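Community Music Help – Choirs and Singing Groups

Permission to sing our own English words to a foreign song

Posted by Malcolm Hulme, 21/07/2022

I am secretary of the Marsden Community Choir, which has 14 members and gives two public concerts a year. One of our altos has written English words to a Portuguese song that we should very much like to include in the spring programme next April. The words are not a translation in the strict sense. The tune is kept exactly as it stands, but the story has been moved from a fishing harbour to a mill town, and the third verse is entirely new.

The hall in which we perform, the Jiretton Rooms, has informed us that it holds the usual licence for live music. Our musical director takes the view that this covers everything sung on the premises. I am less certain, as the composer is living and the song was published only a few years ago. I should be grateful for guidance on the following points. Does the hall's licence extend to new words set to an existing tune? If it does not, to whom should we write? May we print the new words in the programme, which is sold at the door?

I should add that we also hope to make a recording for members' families – this would not be sold.

Trivano
Member of this site, choirs and small ensembles

The licence held by a hall normally deals with the public performance of a song as it was published. It does not, as a rule, give anyone the right to alter the song, and replacing the words is generally treated as an alteration. The fact that your member's version is not a close translation does not remove the need for consent. The tune remains the composer's work, and your version depends upon it.

The proper course is to write to the publisher of the song. The name is usually found at the foot of the first page of the sheet music, or in the notes supplied with a recording. Where the original publisher is abroad, there is often a second firm which looks after the song in this country, and the letter should go to that firm.

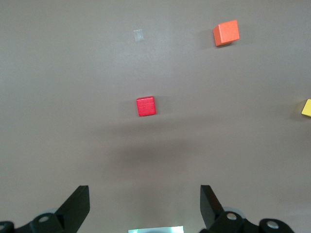

Your letter should state the title, the names of the composer and the original lyricist, the date and place of the concert, the size of the hall and the price of admission. Enclose the new words in full, with a plain English rendering of the original beside them so that the two may be compared. Publishers commonly ask that the new words be assigned to them as a condition of consent. Your member should be told of this before the letter is sent, as she may not wish to agree.

Printing the words and making a recording are separate matters from the performance. Both should be mentioned in the same letter. A recording given away free of charge is still a copy, and permission should be sought for it in the ordinary way.

Please allow a good deal of time. My own society waited 3 months for a reply concerning one song, and a second letter was required.

Howard Stockdale

I agree with the above in the main. We sang a Welsh version of an Italian song some years ago and the publisher gave consent for the one concert only, without a fee, but declined the recording. It may be prudent to have another piece rehearsed in case the answer is no.

Dritanton

Our choir has always just sung them and had no trouble. Check whether the song is old enough to be out of copyright, in which case you may do as you please.

Malcolm Hulme

I am obliged to all who replied. The song is certainly not out of copyright. The publisher's address has been found on the sheet music, and a letter enclosing both sets of words will be put before our next meeting for approval.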